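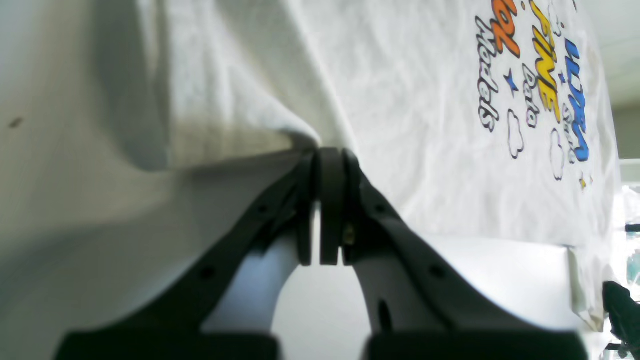 The Brusturico clothing swap is back this Thursday, and I've been up to my elbows in donated laundry all week getting ready for it! We took in 3,394 pieces this time, and I swear half of them are T-shirts. My favorites are the loud ones, like the big white tee with the cartoon lettering, where "Dude" and "FINE" and a dark blue star are all fighting for space (somebody please give that one a good home). It's pretty rumpled, but so is everything else before it gets to the folding table.

Doors open at 3 in the old Csizmadia shoe store on Roller Street, same as in February. Bring clean clothes and you can take home as many pieces as you brought, up to 50. Nothing to bring? Come anyway, the kids' rack is free for everybody. Last time 1,056 pieces went out the door before supper, and the jeans were gone in no time, so don't dawdle if you need a pair.

Skumen Bakery is sending over rolls and coffee again, and I'm told there will be poppy seed ones. We're still short on hangers, so if you have a pile of them in your closet, drop them at the side door any evening before the swap.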